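ATA DA REUNIÃO ORDINÁRIA DO CONDOMÍNIO EMPRESARIAL CAMARGO

Data: 26 de novembro de 2018
Local: sala de reuniões do térreo, bloco B
Presidência: Ivone Prado
Secretaria: Nivaldo Coutinho
Presentes: representantes das unidades, conforme lista de assinaturas anexa. Quórum verificado em segunda chamada.

1. Aprovação da ata anterior
Lida e aprovada a ata da reunião de setembro, com uma retificação: no item 4, onde se lê "bomba de recalque 1", leia-se "bomba de recalque 2".

2. Reservatório inferior e rede de recalque
O secretário apresentou o relatório da empresa Skela, contratada para a inspeção do reservatório inferior. Constatada fissura superficial na parede norte, sem exposição de armadura. A Skela recomenda tratamento com argamassa polimérica e nova impermeabilização da célula, com esvaziamento parcial. Durante a obra, o abastecimento será mantido pela segunda célula.
A unidade 9 solicitou que o esvaziamento não coincida com o fechamento contábil do mês. Solicitação acatada. Prazo de garantia do serviço, conforme proposta: 90 dias para acabamento; para estanqueidade, o prazo será informado por escrito pela contratada.
Deliberação: aprovada a execução, com uma abstenção.

3. Medição individualizada de água
Discutida a proposta da Casico para instalação de hidrômetros com leitura remota. O valor de R$ 900 por unidade inclui hidrômetro, válvula de bloqueio e mão de obra, e exclui recomposição de revestimento. A unidade 2 questionou a compatibilidade com o sistema de rateio Ovuvell, em uso na administração. A Casico deverá apresentar o formato de exportação dos dados antes de nova votação.
Deliberação: item adiado.

4. Copa de uso comum
Registrado que a reposição de lanches passa a ser lançada na rubrica "despesas de copa", separada de "material de limpeza". Notas fiscais devem ser entregues à administração no mês da compra.

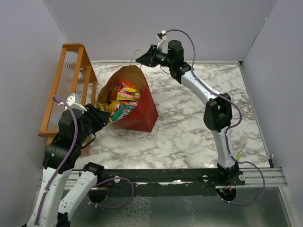 Figura 1. Sacola de papel com pacotes de lanche (item 4).

Deliberação: aprovado por unanimidade. Sem alteração no valor da taxa condominial.

5. Assuntos gerais
5.1. Portão de carga: ajuste do fim de curso pendente. A administração cobrará posição do fornecedor.
5.2. Quadro de avisos do bloco A: retirar comunicados vencidos.
5.3. A unidade 9 pediu cópia do relatório da Skela em formato digital. Envio a cargo de Nivaldo Coutinho.

6. Encerramento
Nada mais havendo a tratar, a presidente encerrou a reunião, da qual foi lavrada a presente ata, assinada por ela e pelo secretário.

Ivone Prado, presidente
Nivaldo Coutinho, secretário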